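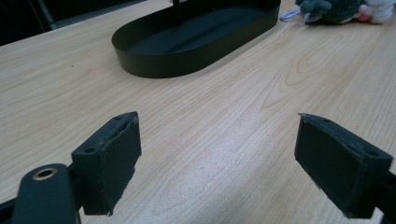

Figure 2. Tabletop with the light, wavy grain showing, and the black oval tray and plush toy toward the back.

Search this guide Enter a word or part number Go

Section 2: Setting Up and Looking After Your Nutdale Table

Welcome back, and well done on getting the legs on! If you've come straight from Section 1, the table should be standing on its own feet by now, and the rest is the pleasant part. Please do read the whole section through once before you start. It isn't long, and there are a couple of things about the top that are much easier to know beforehand.

A word about the grain

The Nutdale top is a pale wood, and every one is different. Yours may have long diagonal streaks at one end and big curved loops at the other (our finishers call these cathedrals, and Yi-chun Mak, who wrote the first version of this guide, was so fond of them that she gave them a whole page). Neither end is the "front." Turn the table whichever way you like best before you settle it in its spot.

Placing the table

1. Choose a level place at least 2 feet from any heater or stove.

2. With a helper at the other end, lift the table by the rails under the top. Please don't drag it, even a few inches.

3. Stand back and look at the top from your usual chair. A pale top can show a good deal of glare from a window or a lamp, and where the glare falls the grain seems to fade away almost to nothing. This is only the light, and it doesn't mean the finish is worn. A quarter turn of the table or a thin curtain will usually bring the grain back.

4. Press lightly on each corner. If the table rocks, turn the leveling foot at that corner until it sits firm.

NOTE: The feet unscrew to the left. If one comes all the way out, start it again by hand before you reach for the wrench.

The first wipe-down

5. Dust the top with a dry, soft cloth, following the grain from one end to the other.

6. Wring out a second cloth in plain warm water until it no longer drips, and wipe the top again.

7. Dry it right away with a clean towel, and let it stand overnight before you put anything on it. We know that's a long wait when you have a new table in the house!

CAUTION: Do not use scouring pads, bleach, or furniture sprays that contain silicone. They can leave cloudy marks that will not wipe away.

Trays, toys and other everyday things

A table is meant to be used, and we'd be sorry to hear you were tiptoeing past yours. Trays are very welcome, and an oval one is handy for keys, mail or the salt and pepper. Stick felt dots to the underside of anything hard, and lift it when you want to move it — sliding is what leaves the fine scratches people write to us about. Plush toys can sit on the top as long as they are dry. A damp one, fresh from the wash or from somebody's mouth, should be kept off until it has dried through.

8. Once a week or so, take everything off and dust underneath.

9. Every January, check the bolts under the top with the wrench from your Sevton parts bag. Snug is enough.

NOTE: If you've lost the wrench, ask for part 59. Hazem Benkirane at our parts desk will be glad to send you another.

Continue to Section 3, Adding the Mivside Bench.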